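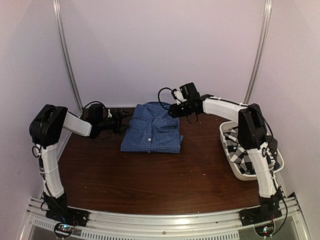 Folding cell, both arms over a checked shirt. Basket on the right.

Filed under: Bench Notes / Finishing Room

February 4, 2022
Demyd Skoryk

Fourth week with the cell at Wanatville and I still can't fill in the line on the Gandel form that says "hours returned to staff." I left it blank again. Ragnheiður says put zero and let them ask.

What I have from the floor: a folder on the hand tables does a button-up in under 30 seconds, collar straight, and talks the whole time. The cell is slower than that on a good shirt. On a soft one it is much slower, and then somebody walks over to square up the sleeves. That walk isn't in the log. The log has "assist" as a yes/no box, so one tug at a cuff and a full refold come out the same. Ask Cletell if we can get a time field. I asked in December too.

The pitch was that people would move from folding to checking. Fine, but checking means standing by the cell and watching for the bad one. Two of the folders told me they'd sooner fold. Their hands hurt less now, they both said that, and I want it written down because it's the one good thing I've heard from anyone who does the work. They also said the shift feels longer. Pay grade for "cell attendant" hasn't been settled. Reuter was supposed to send wording and hasn't.

Target is 300 shirts a shift with one attendant for 4 cells. We have one cell and it has had nearly a full attendant to itself. I don't see how you get from here to there by adding cells.

Small stuff:
- Wipe the tabletop between batches. Crumbs on the wood again, front side. Food stays at the other bench please.
- Plaid goes in the basket with everything else, don't pre-sort it. If we pre-sort, that's labor and it has to be counted.
- Collar toward the back wall when you stage by hand, so our results can be compared.
- Check the zip ties on the left arm wiring at start of shift.

R.H. wants to run 13 shirts straight with hands off, whatever happens, and publish the pile to the folders as is. I'm for it. Let them grade it, they know what a customer sends back.

Not signing off on the second cell until that's done.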